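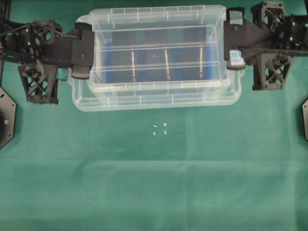 Good practice at the two-arm table

Gallery of the Skeltier training room, Misholm

We made this page for people who come to work at our table for the first time, and for the colleagues in Brerkamholm who are building a second one and keep asking us for our rules. The rules have been on the wall for a long time, but a wall is difficult to send by mail. Jairo Montoya wrote the first version. I have changed the order, corrected what was old, and put in the things that we always say aloud and never wrote.

Our table has two small arms which work toward each other over one cloth. They are driven by an operator or by a recorded program. The arms are light and not strong, and for this reason people become careless with them very quickly. A light arm can still pinch a finger, pull a cable out of its plug or throw a box on the floor. Please read the whole page before your first session, including the part about cables, which everybody skips.

The picture at the top of the page: two-arm hold on a clear bin

The left gripper is at the left end of the bin and the right gripper is at the right end. When you practice this hold, stop at contact, look at both sides, and only then give the command to lift.

The cloth

The cloth is green and matte. Keep it so. Do not replace it with a shiny material, even for one afternoon, because the reflections disturb the cameras and we lose the comparison with older recordings.

Small creases are allowed. In the picture there is a soft fold line across the lower half of the cloth, and this is acceptable for us. A fold which stands up is not acceptable. If you can feel it clearly with the flat hand, take the cloth off and iron it. The iron is in the cupboard under the window and it must be cold before it goes back.

Do not pull the cloth straight while the motors have power. This is the most frequent mistake of new people. The hand goes under the arm without thinking, since the cloth looks like a household thing and not like a part of the machine. Power off first, then pull.

The tape markers

Four small pieces of light tape are on the cloth below the bin, in a loose square. Markers are for the people who set the table. We do not treat them as a measuring instrument, and a marker must never be used to calibrate an arm.

If a marker falls off, do not put a new one by feeling. Use the paper template from the drawer. If you cannot find the template, write in the log that the marker is missing and continue without it. A missing marker makes less trouble for us than a marker in a wrong place, which we once carried with us through 635 recordings before Bogdan noticed it.

Bogdan, I should explain, is our checking script. It was named after a dog. It compares the first image of each recording with a reference image and complains if something moved. When Bogdan complains, you stop. You do not restart it until it is quiet.

The grippers and their pads

On the right gripper you can see a light blue-gray rubber pad on the lower part. Pads are the part which we touch most and inspect least, so the following rules are strict.

Before each session, press each pad with a fingertip, with the power off. It should not slide. Look for dust and for small cuts at the corners. Clean with a damp cloth only. Alcohol is forbidden on the pads in our room, also when you have seen it used in another lab.

Change pads when they are damaged, and write the change in the log with the hour. Operators notice a new pad immediately in their hands, but a person who looks at the data one month later has no chance to know it if it is not written.

Never add your own tape, glue or foam to a finger to make one difficult object easier. If the object is too difficult, say it. We prefer a short list of objects that the table can hold well.

The lattice brackets

Each arm has a black lattice bracket under the joint assembly, with the openings forming an X. New visitors like to take the arm by this part, as it looks like a handle. Please do not. Move an arm by hand only when the power is off, and hold it with two hands at the thick part of the body.

Pens, screws and cable ties get caught in the openings. Look through them before you switch on. Looking takes a moment, and you can do it while the computer starts.

The cables

By the left arm the black cables go off toward the left edge in a tangle. Read this part two times.

Every cable must have enough free length for the full reach of its arm, and no loop may be so large that it can lie down on the cloth under the gripper. Test it slowly: drive the arm to its far position, look at the cable, drive it back, look again. The speed for this test is the lowest one.

Do not tie a cable to the joint which moves. Tie it before the joint and after the joint, and leave a soft curve between. Do not use the cable ties with sharp ends. We cut the ends flat and then pass a finger over them.

If an arm loses connection during work, put your hands on your knees. I write this seriously. The natural reaction is to catch the plug, and at this moment the arm can come back with its last command. First the stop button, then the main switch, then the plug.

The base plates

The black base plate at the left edge has mounting holes and a small round fitting. Each plate must be checked by hand at the start of the working day. Push it from the side with moderate force. If it moves, nobody works at the table until it is tightened and the arm is calibrated again.

Use only the screws from the marked box. Once we had screws of almost the correct length, and "almost" cost us a morning.

The bin and other containers

A clear bin is a good training object and also a treacherous one. The walls are transparent, so the operator sees the inside and the outside at the same time and can easily judge the rim wrong. On this bin the rim has notches and there is a wider lip around the base, which gives a double outline. Approach such a container slowly, and believe the contact more than your eyes.

Our rules for containers are these.

Inspect it for cracks before the first grip of the day. Clear plastic breaks with sharp pieces. A cracked container goes out of the room, not onto the shelf.

Both grippers should touch at similar height. If one side is clearly higher, open, go back and begin again. Do not correct the height during the lift.

Lift only a little at first, then wait. If the bin turns or slides, lower it. Lowering is always permitted and no one needs to ask for it.

No liquids in any container, with no exception for water. No glass. No food, also not in closed packages.

Write in the log if a container was changed for another of the same kind. For a person they are the same. For a program they may be different.

The free area

The lower half of the cloth is open, and we want it open when an exercise starts. It is the place where an arm can put an object down if something goes wrong. It is not the place for your phone, your notes or the other gripper parts. Cups stay on the bench by the door.

People at the table

There are always 2 persons in the room when the motors have power. One operates and one watches, and the one who watches holds the stop button in the hand and does not read messages. They change places when the operator wishes it, and at the latest after one hour.

The word for stopping is "stop." We do not use "wait" or "careful," because a person under stress understands them in different ways. Anybody may say stop, also a guest, also without a reason. The operator does not discuss it first. Afterwards we can discuss as long as we like.

Long sleeves are rolled up. Long hair is tied. Rings and bracelets stay in the box by the door. Only the operator speaks to the computer.

The log

Our log has now 3,910 lines and it is the best tool in the room. Each line has the hour, the two names, the object, and one sentence about what happened. Write the sentence also when all was normal. "Normal session" is a good sentence. Please do not write "same as before," because after some weeks it is not possible to find what was before.

Failures are written by the same rule and with the same calm. We do not look for a guilty person in the log. If you dropped a bin, write "bin dropped, left side slipped" and the next team will know to look at the left pad.

Before you leave

Grippers open and arms in the rest position. Motors off at the main switch, not only in the program. Container on the shelf, cloth clear, cables looked at one more time. Sign the log. The last person to leave switches off the lamp over the table, and this must be after 7 in the evening if Bogdan is still checking the images of the day.

Corrections to this page can be given to Jairo or to me. The Brerkamholm table will get its own page when the base plates are fixed there, we hope in April.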